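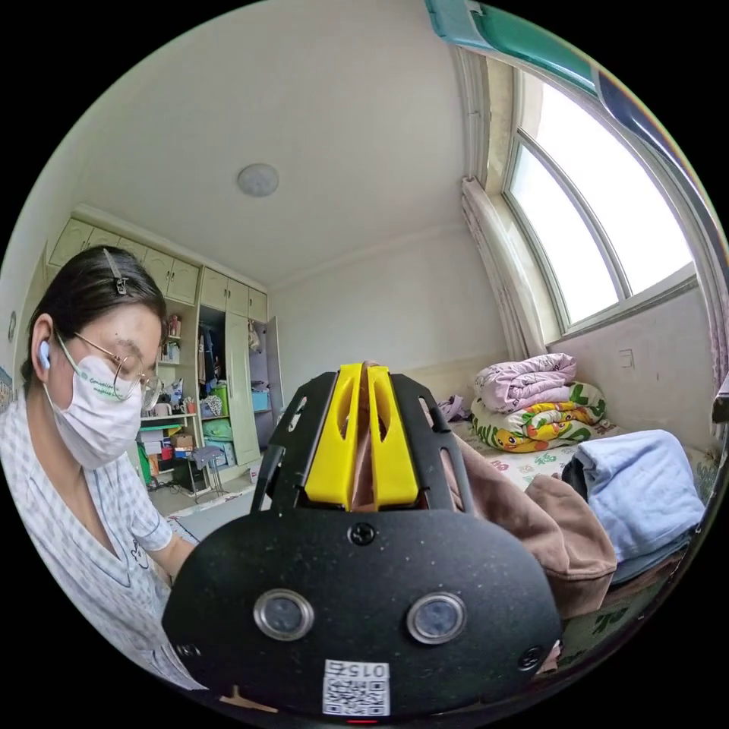 Reshma Nel

The allotment waiting list has finally moved, and I can tell you that three new plots at Conneely Lane will be dug over this autumn by people who have waited a very long time for the pleasure. Welcome, all of you, and please don't be put off by the bindweed, we have all cried over it at one time or another.

Now, garlic. I know I go on about it every year, but if you get your cloves in before the ground turns cold and claggy you will thank yourself next summer. I put mine in 7 inches apart last year, on the advice of Enda Noonan, and they came up fat as anything (his were fatter, as he has mentioned). Push them down until the tip is just covered, and go round the next morning to put back the ones the blackbirds have pulled out.

The seed order goes off to Sarlow on Wed 30 September, so if you would like broad beans or the early peas, do put your name on the sheet in the shed – in capitals, please, as last time I ordered 20 packets of something that was meant to be chard.

The water goes off over the winter as usual and won't be back until spring, so fill your butts while you can. Spare rhubarb crowns will be by the gate in January, first come, first served. Bring a bag, they're muddy.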